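Learning to sit still (and other things I'm bad at)

8 April 2020

I had every intention of writing this in March, when the days had only just started running into one another and I still thought of being at home as a sort of odd holiday. I even had a title for it. Then I made a cup of tea, and then another, and well, it's April now and the magnolia over the road has come and gone without a word from me.

What I wanted to write about was letters. Proper ones, with stamps. I found a box of them on top of the wardrobe while I was looking for the spare duvet cover (still missing, if anybody's wondering) and I lost a whole afternoon sitting on the bedroom floor reading them. Most were from my gran, who wrote to me every fortnight when I first moved away to Hallwood and was, I think, more homesick than I ever let on to her. She had a wonderful way of starting a letter as if you'd just walked back in from the kitchen. One of them begins "Anyway, the cat was fine," and I have no memory of there ever being anything wrong with the cat.

She never had any news, that's the lovely part. She'd tell me what she'd had for tea, what the people next door had done to their hedge, which bus had been late. I remember thinking at the time that they were a bit dull, bless her, and now I'd give anything for another page about that hedge!

So I've started writing some of my own. I dug out the good paper, the creamy sort I bought years ago in Tudico and then decided was too nice to use, and I've done nine letters so far. My handwriting is shocking. It starts off quite neat and by the second page it looks as though I've written it on a moving train, and my hand aches in a place I'd forgotten it could ache.

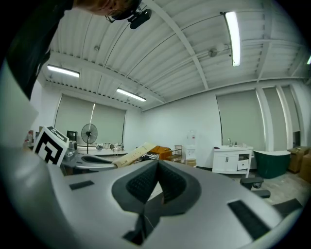

Short hair, dark shirt, head down.

Three replies have come back already, which has cheered me up no end. One had pressed primroses in it, and one was mostly a recipe for a lemon pudding that needs more eggs than I can get hold of at the moment. The third was four sides long and almost entirely about a jigsaw, and I read it twice over breakfast and then again at bedtime.

If you fancy having a go, my only advice is to write as if you're halfway through a chat already. Don't wait for something to happen. Tell them about your toast, or the pigeon, or the noise the boiler makes, and pop it in the post before you've had time to read it back and feel silly.

I've still got thirteen envelopes left in the packet, so if you've moved house lately, do send me your new address.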